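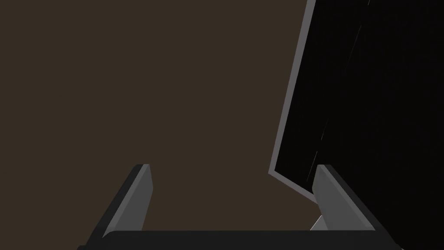 ## Ornbridge Waterside Lodges: progress report to the Trilanari Fund

Reporting period: November to February
Prepared by: Shamim Mirani, site development

### Position at the end of the period

Work on the lodges is on programme. Work on the jetty is behind, and the revised date is given under Jetty and slipway. Spending stands at 68 per cent of the grant. No change to the total award is requested, but we are asking for approval to move money between two budget lines.

The site stayed closed to overnight guests throughout, as agreed. Day anglers kept access to the north bank by the lower gate, except during the week when the drainage trench crossed the path.

### Lodges

The grant covers the refit of 17 lodges. All have new heating and have passed their electrical inspection. Kitchens are fitted in the upper row. In the lower row the units are on site, but fitting has been held back until the floors are levelled. Lodge 5 had more rot under the bathroom than the survey showed, and two joists were replaced there. The cost was met from contingency.

Steinbach, the main contractor, has asked to change the order of the remaining work so that the lower row is finished before the decking starts. We have agreed. The decking crew would otherwise have been working across the only route for deliveries.

Step-free access was a condition of the award. Ramps are in place at the three lodges nearest the car park, and door widths have been checked against the drawings. One threshold was too high and has been re-laid. The shower room in the third of these lodges still needs its fold-down seat and rails.

### Jetty and slipway

The old jetty has been taken out. Piling was due to begin in January but the lake level stayed above the limit set in the method statement, and the barge could not work safely under the road bridge. The barge has since gone to another job at Samport and is due back in April. Completion is now expected in late May — after the start of the season, but before the school holidays.

The slipway is not affected. The concrete has been poured, the kerbs are in and the turning area has its base layer. Trailers will be able to use it from opening day. Guests arriving with their own boats will be offered temporary moorings on the east side until the jetty opens, and the booking confirmation has been reworded to say so.

### Drainage and water

The new foul drain is connected and tested. The treatment plant is running on a light load and will need a further check once the lodges are occupied. Water samples from the standpipes by the lower row were clear. The sample from the tap at the fish-cleaning station was not, and that tap is shut off until the pipe behind it is replaced.

### Bookings

Bookings opened in December for the main season. The target for the first summer is 80 per cent occupancy in July and August. August is ahead of that figure at present. July is below it, mainly midweek, and a short-stay rate will be offered for those nights from next month. Most enquiries by telephone concern dogs, boat hire and whether linen is included. The website now answers all three on the first page.

### Budget

Two lines differ from the forecast:

- Jetty: underspent, owing to the delay. The full amount will still be needed.
- External lighting: underspent. The low-level fittings cost less than quoted.

We ask the Fund to approve moving the lighting underspend to groundworks, where extra stone was needed for the lower track. Invoices for the stone are in Annex B.

### Risks

A second spell of high water in April would move the jetty into June. Steinbach holds a provisional later slot for the barge, at no charge if released with two weeks' notice.

The housekeeping team is one supervisor short. The post has been advertised again — with accommodation included this time — and interviews are set for March.

### Next period

- Finish floors and kitchens in the lower row
- Complete the third accessible shower room
- Replace the pipe at the fish-cleaning station
- Start piling when the barge returns
- Submit the fire safety file before the first guests arrive

The next claim will be sent with the April report, together with the signed inspection sheets for the upper row.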